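The Slipper Table: teaching an arm to tidy up

Bollbridge open workshop, gallery page
Put together by Lena Zawadzka, May 10, 2025

Welcome, and thank you for clicking through! Quite a few of you asked after the last newsletter what we get up to at the tables at the back, so I have picked out a couple of pictures and written a little (well, a bit more than a little) to go with each. The task is putting slippers on a small rack, which sounds like nothing at all until you try to do it through somebody else's elbow. A person guides the arm through the job by remote control, we keep the recording, and then we set everything out again and have another go. We are hoping for 200 good runs before the summer break, and Kaczmarczyk, our partners on the software side, would dearly love 1000. We shall see!

Slippers on the shelves
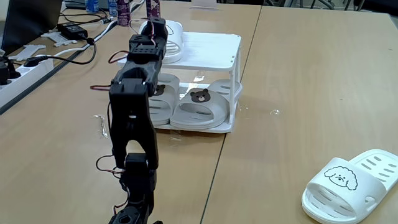 Three on the lower shelf, one lying on its side on the top, and another still out on the table. I have grown very fond of the bear faces, I must say. The ones lying on their sides are a good test of patience, as you have to think about which way the strap is facing before you go anywhere near it.

Lifting one across

Moving a slipper through the air is where new drivers tend to hurry, and I include myself in that. My first few attempts at this were dreadful, all swoop and no aim, and I had to be talked down by a very kind fourteen-year-old. The slots in the strap give you something to line up with, and the poor old dog faces do get approached from some undignified angles.

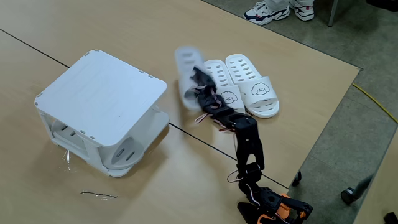 What I try to pass on to everyone who has a turn is that a steady, slightly dull demonstration is worth having, and so is one with a wobble that you put right yourself. If you miss the strap, go back and take hold of it again, and carry on to the shelf. We only throw a run away when the slipper ends up on the floor. Swap drivers after 4 runs, please, even if you are enjoying yourself, as tired hands start cutting corners and the arm will copy them faithfully.

If you would like to come and have a go, the Tellen room is open to members through the rest of May, and children are very welcome with a grown-up. Put your name on the sheet by the door.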